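The Cloth on the Table

Ask Kristine Belmonte what she sells and she will tell you tables. Her shop, Droltside, takes up the ground floor of a former feed store, and most of the floor is given over to them: long ones, drop-leaf ones, a few that have been cut down for coffee. But the shelf by the register is what people come back for. It holds cloths, in linen and cotton, folded in quarters and sorted by color.

"A table gets bought once," she says. "The cloth you use every day, and then you need another one."

Belmonte began stocking cloths after a customer brought back a pale tabletop with a ring on it. The ring came out with some rubbing. The customer went home with the table and two dishcloths, and the next month Belmonte put in an order with Ileck, a small mill that weaves and dyes its own cotton. She started with 30 pieces. They were all blue, which was the color the mill had ready.

Blue is still the one that sells. Urho Mäkelä, who runs the dye room at Ileck, thinks this has more to do with furniture than with fashion. People have been buying white tables and painting their walls white for years, he says, and a strong blue is an easy thing to put next to them. It also hides tea better than yellow does.

The mill's blue goes through the bath 4 times. Mäkelä keeps swatches from every batch in a binder, and he can show you the ones that went wrong – a purple one from a spring when the water supply was changed over, and a run that came out closer to gray. Those were sold as rags.

How a cloth is treated between uses is a matter of some disagreement. Fumiko Tsuji, who teaches a home-care class at the Skokerden community center, wants it rinsed, wrung out and hung flat over a rail. A cloth left in a heap stays damp in the middle, she says, and by the second day you can smell it. Her own kitchen has a rail with room for 7. 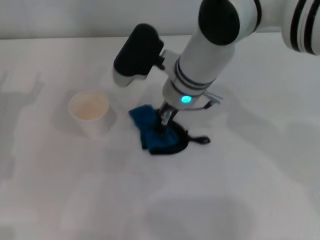
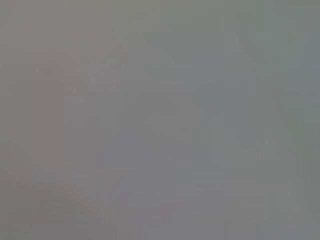

First photo: a royal blue cloth, bunched up on a white tabletop.

Omar Sfeir takes the other side. He cooks lunch at Sang, a small restaurant two doors down from Belmonte's shop, and he goes through a stack of cloths before noon. His stay wherever he drops them until the end of service, when they all go into the same hot wash. He has tried hanging them up. They fell off the hook, or someone took them to dry a pan.

"If it's going in the machine that night, leave it alone," he says. "If it isn't, hang it up."

Tsuji doesn't object to the hot wash. Her advice is to wash new cloths separately the first few times, skip the fabric softener, and fold them while they are still a little warm. Softener leaves a coating on cotton, and a coated cloth pushes water across a table instead of picking it up.

For drying a white tabletop she works from the far side toward herself in overlapping strokes, then turns the cloth over and goes around the edges. It takes less than a minute.

The oldest cloth in regular use at Droltside belongs to Ambros Kofler, who repairs chairs in the back room. It came from that first order and has faded to the color of old work pants. Belmonte has offered him a new one more than once. He uses it for wax now, and keeps it in a tin with the lid on.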